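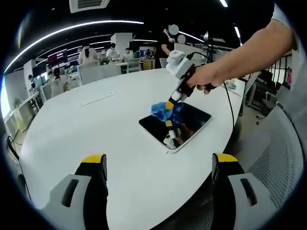
Cleaning a glass-topped table without smears — what do you all use?

marrowfat_jim
23 Aug 2020
Hello all. We've got a white dining table with a dark glass panel let into the top and I am losing the will to live. It looks lovely for as long as nobody breathes near it. I've been using the Culano glass spray with kitchen roll and every time the sun comes round the side of the house it's like looking at a snail race. Any ideas? Hard water here, if that matters. Skallascombe, so you could practically chew it.

pegbag
Kitchen roll is your problem. Lint everywhere, and some of it has a sort of coating. Get a flat-weave cloth, the sort sold for wine glasses, and wash it WITHOUT fabric softener. I can't say that loudly enough. Softener leaves a film on the cloth and then you wipe the film all over your table and blame the spray.

tannoy_two
Agree on the softener, don't agree on the cloth. I've had 2 of those flat-weave ones and they just push the wet about. Old newspaper, bit of vinegar in water, done. My nan did every window in the house that way.

pegbag
Your nan's newspaper had different ink in it! I tried it in July and got grey thumbprints all along the white window frames, took me longer to get those off than it did to do the glass. I wouldn't go near a white table with it.

marrowfat_jim
Hmm, yes, the white part worries me. It's a painted finish I think — would vinegar hurt that?

oddsock494
Weak vinegar on the glass is fine but I'd keep it off the paint, and off the join where the glass meets the table. Ours had some sort of sealant round the edge and it went cloudy. Spray the cloth and leave the table alone, then it can't run into the gap. And use filtered water if yours is as hard as you say. I keep a jug from the fridge for it, my husband thinks I've gone mad.

tannoy_two
Filtered water for a table. I've heard it all now.

oddsock494
Come round and look at my table then :)

greyling
Have you tried Grestent? It comes as a concentrate and you get 600 ml made up from one little bottle. I was a bit sniffy about the price but it's lasted me ages, and there's no perfume in it, so you don't get your tea tasting of lemons. One cloth damp, second cloth bone dry, straight after. The second cloth is where the shine comes from.

pegbag
Second cloth, yes! Should have said that.

tannoy_two
Still say it's a lot of faff for something you eat your beans off.

marrowfat_jim
Right, did it this morning. Filtered water, drop of washing-up liquid, no spray at all, then a dry cloth that's never met softener. Much better. There's one greasy patch near where the butter lives that keeps coming back but the rest is clear even with the sun on it. Might order the Grestent for that bit.

greyling
Butter patch: try a dab of surgical spirit on the glass only, then go over it as normal. Window open.

marrowfat_jim
Got some in the cupboard, will have a go after tea. Ta.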